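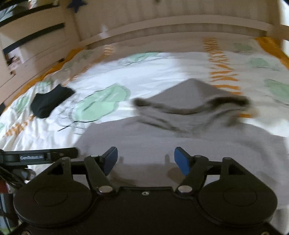
Automation at work

Thread by Zarmeena Bangash

1/ Four months of handheld gripper work in the housekeeping group at Dastden. Notes on what has changed for the people doing it. The garments are the simple part, so most of this is about shifts, pay and wrists.

2/ The basic task: a sweatshirt and a sock on a bed, pick up, fold or sort, put down, reset. The operator does it with two blue finger pads in place of a hand. An episode is one complete go, reset included.

3/ Five of us came over from the linen side at Lurkico, where the job was measured in kilos per hour. Here it is measured in accepted episodes. The target is 100 a shift. Rejected ones do not count, and until February they were not paid either.

4/ Rejections fell once Daniyal Mughal put the reasons on the shared sheet. Before that you got a total and no explanation. Most of mine were for speed: I was folding at laundry pace and the fingers were closing before they were square to the cloth.

5/ Slowing down is harder than it sounds. Sixteen years of habit says grab the hem and flick. With a parallel jaw you choose one edge, close, lift, and wait for the cloth to stop swinging.

6/ Soft things on soft things are the awkward case. Close too low and you pick up the duvet as well. Haris Siddiqui teaches new starters to come in at a shallow angle and pinch a fold that already stands up. It works on sweatshirts. Socks are less obliging.

7/ Physical side. Less lifting than the laundry, more holding. The load has moved from the lower back to the forearm and thumb. We asked for a break every 50 minutes and got it, after Shamim Pirzada logged everyone's sore wrists for a fortnight.

8/ Skills side. Two operators now review episodes on Sunday shifts at a higher grade. That job did not exist when I joined. The folding posts at Lurkico have gone down over the same period, and I would not call it an even swap.

9/ Last week's group total was 685 accepted. Talha Khokhar wants it split by garment from now on – a T-shirt and a hooded top are not the same work, and a single target treats them as if they were.

10/ Still open: whether reset time counts towards the target, and who pays for wrist supports. Both are with the office at Gondal. I will add to the thread when there is an answer in writing.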